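About Us

Hi, I'm Catarina, and I run Nundton with my brother-in-law Rostam Tehrani and a very small team. We make audio for people who want to be heard properly: podcasts mostly, plus a fair amount of local radio and the odd audiobook when somebody sends us a book we like.

How we got going

I spent years producing the overnight show at a regional station in Enley. If you've never worked overnights, picture a room with three working lights and a caller at 3:40 a.m. who wants to talk about his roof. I loved it! When the station was sold and the new owners swapped the overnight hours for a feed from somewhere else, I had a phone full of contacts, two decent microphones and a lot of free evenings.

Rostam had been building websites and was bored out of his mind, so I talked him into helping me record a series about the old ferry towns. We did it in my hallway, with coats hung up on both sides (coats are great, by the way, much better than the foam squares people glue to their walls). That first series got 2000 downloads in April, and a furniture store called Söderlund wrote to ask if we'd make something for them. We said yes before we had a price list, or a company, or an invoice template.

What we do now

We've made 29 shows so far, and 5 of them are running at the moment. Some are ours from top to bottom. The rest belong to clients, and we do as much or as little as they want. A few people just send raw tracks and get an edited episode back. Others call us with half an idea, and then we're in it together for months, finding guests, writing scripts, arguing over theme music.

The show people usually know us for is Brultov, a drama serial about a town that loses its only radio transmitter. Bernardo Teixeira wrote every episode and also plays the mayor, the mayor's mother and a dog. We thought it would be a six-part thing. It's still going, and I've given up asking him when it ends.

On the radio side, we produce a weekly arts hour and a Portuguese-language music show hosted by Valter Magalhães, who brings his own records and won't let anyone else touch them. Both go out on community stations, and both are available as podcasts a day later, with the music trimmed where the licenses don't cover downloads. Yes, we know that's annoying. We get the emails.

How we work

You'll talk to the person editing your show. We don't have account managers, mostly for lack of chairs. Olga Brandão handles sound design and mixing, and she'll want to hear your recordings early, even the bad ones, especially the bad ones. She once rescued an interview taped next to an espresso machine, but please don't take that as a challenge.

We quote per episode, and the quote covers up to two rounds of changes. Your recordings stay yours, your feed stays in your name, and if you leave us we'll hand over all the session files with the tracks labeled.

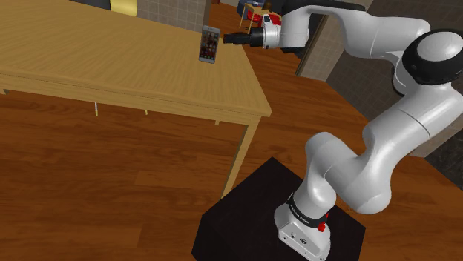 We do turn work down. We won't make a show that's one long commercial, and we won't take on a daily, after trying one for a single terrible winter. If we're not right for you, I'm happy to pass along the names of other producers, and plenty of them send people our way too.

The studio

We moved out of the hallway eventually! Our place in Enley is upstairs from a bakery, with one booth for two people and a bigger room that fits a round-table discussion. The booth smells like bread until about ten in the morning. You can rent either room by the half day, with or without one of us at the desk.

Our newest episode count, as of the last time Rostam updated this page, is 108 for the arts hour alone. He wanted that on here and I promised.

Get in touch

Use the contact form, or call in the afternoon, when one of us is likely to be out of the booth. Tell us what you want to make and who you hope will listen. A voice memo is fine too, rambling and all.

Catarina Loureiro
Nundton, Enley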